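The Room at Paisan: Tables, Walls and Storage
Gallery by Jaruwan Rojanasak

We moved into the room at Paisan in March, and this page is for the people who asked me how it looks now and what we bought for it. I am not an interior designer. I chose the furniture together with Kamonchanok Thaweesak, and we had to learn many small things on the way, for example that a big table does not always go through a door that is wide enough for it, because there is also the corner after the door.

The room is on the ground floor of the Follby building. Before us it was used to store paper. The former tenants left us a very good lock and 8 coat hooks, and we still use both of them.

The walls
Kamonchanok wanted blue and I wanted white, so there is blue in one part of the room and the rest we discussed for a longer time. The blue is from Drutden and its number in their color book is 3537. I write it here because two visitors have already asked for it, and the label on our can is now covered with paint. The first coat looked almost gray in the evening. After the second coat it became the color we had seen in the shop.

Please note that this paint does not like tape. We put up a paper calendar with strong tape and later had to repair a place as big as a hand. Now the calendar stands on a shelf.

The light
The ceiling is bright during the whole day and we were happy with this until we tried to read a screen. A smooth table gives the light back to you like water. We turned the desks twice and moved the chairs, and finally we accepted that from some seats you will see the reflection and from other seats you will not. People who work in the morning choose their side of the room, and people who come after lunch take what is left.

The table
This was our largest purchase. It came from Ellus on a Friday, in 3 packages, and the package with the screws was the last one to be found. The price was 1000 for the top and the legs together, with delivery but without carrying it inside. We looked at a darker top too, but small things are easier to find on a pale surface, and the darker one showed every fingerprint already in the shop.

I would buy it again, with one small remark. The top takes scratches more easily than I expected. We clean it with a soft cloth and a little soap, and I ask everybody to lift things and not to pull them.
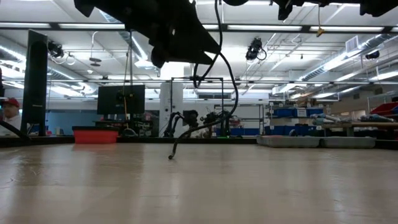
The other thing we learned is that the back edge of a table becomes a shelf, even if you do not plan it. Whatever has no place goes there, and it stays. We decided to allow this for boxes and screens, as long as the front part is given back free at the end of the day. The red container is part of this agreement. Red was Kamonchanok's idea – she says that a gray box will be forgotten, and a red one will be asked about.

Cables
I must be fair and say that the cables are not finished. We have bought clips, and then longer clips. Some cables can go behind the table and others need to move freely, so they hang. If a reader knows a good method for the thick black kind, please write to me.

Still to do
A second row of hooks, because winter coats need more space than we thought. A mat for the entrance. Felt pads under the chairs, which were ordered from Ellus in the wrong size and have to go back. Kamonchanok also wishes for a plant, and we are looking for one that can live with dry air and with people who forget about it on weekends.

I will add to the page when the hooks are on the wall.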